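27 April 2020
By the Treltden kitchen columnist

I have come around, slowly and with some grumbling, to the idea that supper should be eaten at a table, sitting down, even when it's only toast.

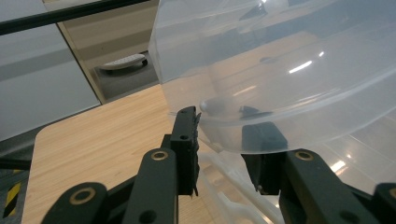
My family in Treltden did it every night, and I thought it was terribly stuffy (I was 15, so everything was). Now I find I miss the passing of dishes, and the long story about somebody's bus ride.
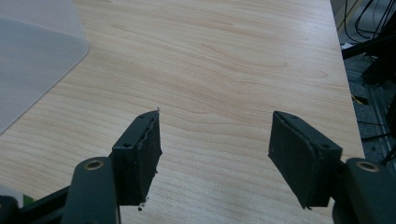
Since December I've kept to it, and I do believe I'm kinder by bedtime. Try it for a week, won't you?

Last updated: 27 April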